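My part of the group project was the dye testing, and I picked it because I thought it'd be the easy one (ha). The question sounded simple enough: does onion skin dye on cotton fade faster if you skip the alum? Sigita Petrauskas took the wool half, so everything here is cotton only.

## Getting the skins

You need way more onion skins than you'd think. I begged them off the deli on my street, my aunt, and the dining hall, and Ms. Achari let me keep the bag in the prep room until it started to smell. I ended up with 800 grams of dry yellow skins, no red ones. Red skins give you a greener brown and I didn't want to mix the two.

## What I did

I cut 18 swatches from one old bedsheet, washed them all twice with plain soap, and split them down the middle. Half got an overnight soak in alum and half got plain water. Then everybody went in the same pot, simmering for an hour, and cooled in the pot until morning. I stirred with a chopstick, which is now permanently orange, and so was my thumb for most of March!

After drying I taped the swatches to my south window with a strip of cardboard over the bottom half of each one, so every swatch had its own "before" to compare to. They stayed up for 12 days. It rained for a bunch of those, so next time I'd write down the weather too.
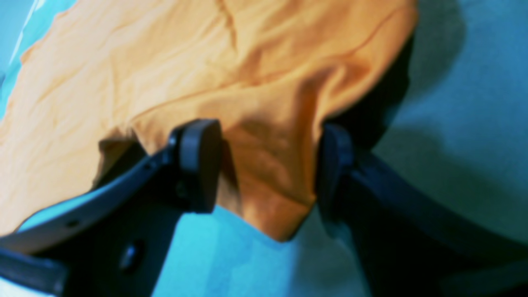
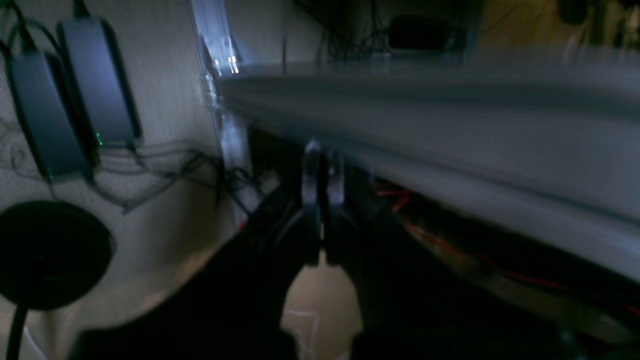

**Why use alum if the skins already color the cloth without it?**

Onion skins have enough tannin to stain cotton by themselves, but the alum gives the dye something to grab onto, so the color comes out brighter and holds up better in washing and light.

## What happened

The alum swatches started out a strong golden orange and the plain ones were more of a tan. When I peeled off the cardboard, the plain ones had a really clear line across the middle, and the top halves were down to a sort of weak tea color. The alum ones had a line too! I wasn't expecting that. It was softer, but Ülle spotted it from across the room, so I can't pretend it wasn't there.

I scored the fading by eye on a one to five scale, and then had Ülle score them without knowing which were which. We disagreed on four swatches, never by more than a point.

## Stuff I'd change

Bigger pot. Mine was crowded and a few swatches came out blotchy where they'd been folded against each other. I'd also test vinegar and iron, and do a wash test, which I ran out of time for. Sigita's wool results are in the next section and her colors are annoyingly nicer than mine.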